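Home | Families | Programs | News | Contact

Reading time: 2 minutes

Settling In at Thirteen Months: A Conversation With Kyriaki Tsoukalas

The Cornier Family Center has offered its toddler sleep consultations since last July. Kyriaki Tsoukalas, who directs the service, met with the newsletter on 20th July to discuss its first year and the questions parents bring most often.

Families are asked to keep a simple sleep record before the first appointment. "We want to know when the child was put down, when the child woke, and who went in," Ms. Tsoukalas said. "A record kept for a week tells us far more than a parent's memory of one bad night."

In its first year the service received 453 inquiries. Most concerned children who had slept well as infants and began to resist bedtime after learning to walk. Ms. Tsoukalas regards this as an ordinary stage. "The child has a new skill and wishes to use it at eight in the evening," she said. "Parents often assume they have done something wrong."

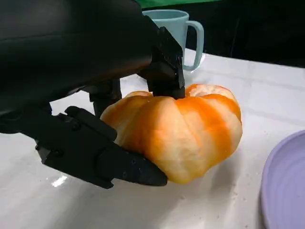 A small pumpkin in orange and cream.

The center does not require a single method. Parents at the Mesow Street location may choose a gradual approach, in which an adult sits near the crib and moves farther away every few nights. Others prefer brief visits at set times. Ms. Tsoukalas asks only that both parents agree on the plan and follow it for 13 nights before changing it.

She was more direct about naps. "Dropping the morning nap too early is the most common mistake I see," she said. "If the child falls asleep in the car at eleven, the nap is still needed." She suggests moving it later by 20 minutes at a time.
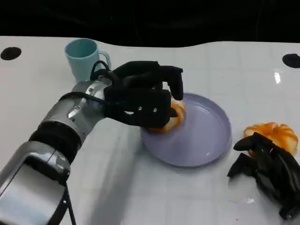
How long should a bedtime routine take?

Half an hour is enough for most toddlers, including the bath. A longer routine tends to keep the child awake past the point of being tired.

Evening appointments will be added at the Gredau location, where 50 families are on the waiting list. Grandparents and other regular caregivers are welcome to attend.

Recent items
Nikolaidis Room Reopens for Parent and Baby Group
Moving From Crib to Bed
Gredau Location: New Parking Entrance
When Siblings Share a Bedroom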